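Some notes on the Rallari show jumping weekend for those who asked. I rode two days and watched the rest from the rail. June 30, 2018, second day just finished.

The venue moved this year from Mernora to Rallari. The drive is longer but the footing is much better. At Mernora the warm-up ring got deep by noon. The new ring held up all day, even in the corners.

My mare is Wuvico. She is 8, by a Dutch stallion, and this was her first show since she pulled a shoe and bruised a foot in the spring. The vet cleared her four weeks ago. I entered her one height lower than last season.

First day: one rail in the opening round. It was the second part of the double. I got her too close to the first part and she had no room to fix it. My mistake. No time faults.

Second day: clear in the first round, clear in the jump-off, fifth place. We were slow. I took the outside turn to the last line and the four horses ahead of us all went inside. I'd make the same choice again with her just back in work.

The class of the weekend was the Hattar Grand Prix. Only three clear rounds over a course that looked easy on paper. The water got hardly anyone. The plain white vertical after it got nearly everyone. Riders were still galloping when they needed to be sitting up.

Prize money for the Grand Prix was 2000 to the winner, same as last year. Entry fees went up. I heard plenty of complaints about that at the in-gate and I agree with them. 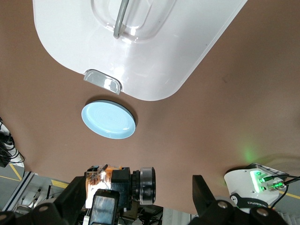 White box with the clear panel in the lid, on the table.

Stabling was fine. Stalls were a decent size and the water taps worked. The aisle lights stayed on until late, so bring something to cover the stall front if your horse won't rest with lights on.

If you are going next year, walk the course early. They opened it for only a short time before each class and the line at the gate was long. My number was 3729 and the bibs are the old tie-on kind, so bring pins.

Wuvico came out sound this morning, legs cold and tight. She gets a few days in the field, then flat work only for a week.

Next plan is two small shows close to home and then back up to our old height in October if she feels ready. Entries for that one aren't open yet. I'll post the link when they are.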